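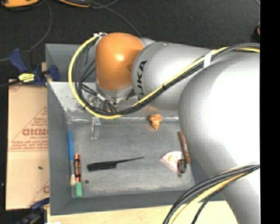

Last edited: May, 21:40

Short thread on the Juvside hillclimb, seeing as a few of you asked how the weekend went. I was there for both days and stood mostly at the second hairpin.

The course is the same as last year apart from the top, where the finish has been moved back to before the quarry gate. It makes the run a bit shorter, so please don't compare times with the old record. They are not the same thing.

Conall Moynihan won overall in the Hegedűs single-seater. He was quickest on both runs on the first day and then only took one run on the second, as the gearbox was sticking in third. One was enough.

Ojārs Kuusk was second and I thought he drove better. He had the smaller engine and was giving away a lot on the straight up to Fisholm farm. Through the trees he was the neatest of anyone. Very little steering, no sliding about.

The gap between them at the end was 28 hundredths. On a hill like this that is one slightly late gear change.

The rain came at lunch on day two. Anyone in the later classes was on a damp road for the first run and a drying one for the second, so most of the class results were settled in the last hour. The road cars had the worst of it.

There were 50 entries, which is full for Juvside. The paddock is a sloping field and they can't fit any more trailers in. If you have a long one, ask for the bottom row when you send your form, or you will be reversing past everybody's awnings.

Spectators: the paper says up to 1,000 on the second day. I can't say if that's right. The bank at the hairpin was busy by mid-morning and the bus from Zimholm was standing room only when I got on it.

There was a long stop on the first day after a saloon went into the bales at the second hairpin. Driver climbed out by himself and walked back down. The car had a bent front corner and didn't run again. The delay was for rebuilding the bales and sweeping up the straw.

A complaint. The commentary could not be heard above the hairpin at all. There is a speaker on the pole there but I got nothing from it on either day. I ended up writing times down from other people's phones, and two of them were wrong.

Points after this round: Moynihan leads Kuusk by 4. Each driver drops his worst score at the end of the season, and Kuusk still has a non-finish to drop, so he is in better shape than the table makes him look.

Next round is Zimholm. It is wider and faster and has a proper straight, which should suit Moynihan if the gearbox is mended. Kuusk told me in the paddock that he will run a longer top gear there and see.

I'll put the class results up when the club has the final sheet out. The one pinned up in the tea tent had the two vintage classes swapped round.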